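Stateo abre en mayo el programa Clireo de alquiler de oficinas por meses

La empresa de espacios de trabajo Stateo pondrá en marcha en mayo Clireo, un programa de alquiler de oficinas amuebladas con contratos desde un mes. La primera sede está en el edificio Donilis, una antigua imprenta de tres plantas que la compañía ha reformado por completo.

El edificio reúne 121 puestos de trabajo repartidos en 21 despachos cerrados, de entre dos y 10 plazas cada uno. La cuota incluye electricidad, climatización, conexión a internet, limpieza diaria y uso de las salas de reuniones. Los contratos se renuevan mes a mes y pueden cancelarse con 10 días de preaviso, sin penalización.

La reforma ha corrido a cargo del estudio Tomar, que ha conservado la estructura original y la escalera principal. Se han sustituido las ventanas de la fachada norte, se ha renovado toda la instalación eléctrica y se han instalado techos acústicos en las plantas primera y segunda. La planta baja queda reservada para la recepción, la cocina común y una sala de formación.

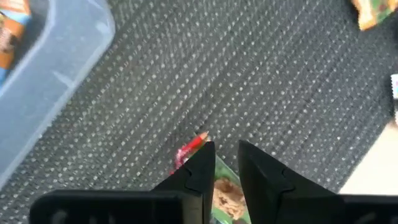 Los despachos se entregan con mesas, sillas regulables y armarios con llave. Las empresas que lo deseen pueden traer su propio mobiliario y solicitar la retirada del existente sin coste. El acceso funciona con tarjeta personal las veinticuatro horas, y la recepción atiende de 8:00 a 19:00 de lunes a viernes.

Stateo ofrece además un plan de domiciliación para autónomos y pequeñas sociedades, con recogida de correo y paquetería. Quienes contraten este plan podrán reservar la sala de formación por horas, según disponibilidad, también el sábado por la mañana.

Las primeras 10 empresas que firmen un contrato de seis meses o más recibirán un crédito de 1.000 euros para consumir en salas, impresión y plazas adicionales. El crédito no es canjeable por dinero y caduca al terminar el contrato.

Las visitas al edificio Donilis se conciertan a través del formulario de la página web de Stateo o directamente en la recepción. La empresa estudia llevar el programa Clireo a una segunda sede, cuya ubicación comunicará una vez cerrado el acuerdo con la propiedad.

Acerca de Stateo

Stateo gestiona oficinas y salas de reuniones para pequeñas y medianas empresas. Se ocupa de la reforma, el equipamiento y el mantenimiento de los espacios que alquila.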